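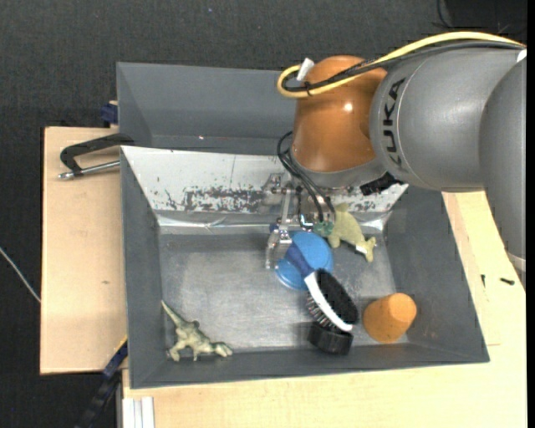 To: the Clincombe workshop list
Subject: Re: Can a machine tidy up yet?

Hello all,

I've been meaning to answer this since it landed, and then October got away from me as it always does. I've left the original message in, as a few of you have joined since.

> Evening everyone. My sister has sent me an article claiming that in a few years a robot will be clearing up after the children while we sit with our feet up. Having spent 2 hours this morning putting toys back in boxes, I would very much like this to be true. Some of you work with these things for a living. Is there anything in it, or should I carry on buying boxes? And if a factory arm can build a car, why on earth can't it pick up a hairbrush?

It's a lovely question, and the bit about the car is the heart of it. On a car line the part turns up in the same place, the same way round, every single time, and a good deal of clever engineering has gone into making sure it does. The arm hardly has to look. A box of household bits is a much ruder sort of job. You have a hairbrush lying across something round, a soft toy beside them that gives when you squeeze it, and a little toy dinosaur off in the corner with its tail pointing toward the wall. Each of those wants picking up differently, and if you take hold of the wrong one first the rest may roll over and you have to start your thinking again.

I did a long stint on sorting at Gaber before I retired, and we used to keep a bin of odds and ends very much like that to try things out on. Our best run was 200 picks, of which 3 went badly enough that someone had to walk over and help. That sounds splendid until you remember that a child of four would have done the lot without a thought (if you could persuade one to). The brush was always a nuisance. Take it by the handle and it swings, take it by the bristles and you don't really have it at all. Soft toys were easier than I'd feared, though ours had a way of coming up by the label and then dropping off.

The other trouble is that picking up is only half of tidying. The machine also has to know where the thing goes, and whether it's rubbish, and whether it belongs to somebody who'll be upset. I can't do that reliably in my own kitchen.

So, for your sister – getting closer, and closer than I'd have guessed ten years back, but I should carry on buying boxes. The Ponska ones with the clip lids have lasted very well here.

If anyone fancies a proper natter about it, I have my old Cladus notebooks and can bring them along to the next meeting. The part on grippers starts at page 408, and I'm afraid the handwriting is no better there than anywhere else.

Warm wishes to all, and do keep the questions coming.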